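Category: Cells & Grippers > Upkeep
Search this board Go
Print this page | E-mail this thread

skorkow32
Our bin sorting cell drops soft items since March. Arm is fine, gripper fingers close late on one side. I cleaned the pads and re-zeroed it, same thing after 59 picks. Next I was going to swap the finger set.

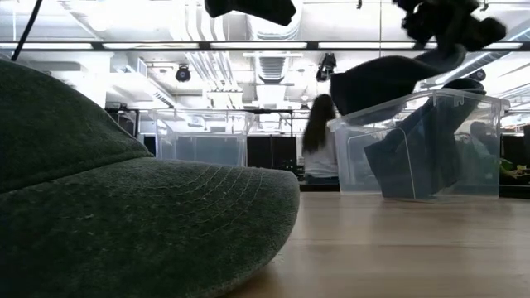
Fingers are Utberg, controller is a Tadon. Log shows error 758 now and then.

bence_erdos
Don't swap anything yet. Check where the cable bends near the wrist. Ours had a broken strand and gave late closing like that.

Voros_fan
Disagree. A bad cable would fault every time. I'd look at finger screws first, ours were 11 turns out.

bence_erdos
Not if it only opens up at full reach. Jog it slowly and watch the log.

skorkow32
Jogged it. 758 comes up over the far bin only. Ordering a cable.

Voros_fan
Still check the screws.

Print | E-mail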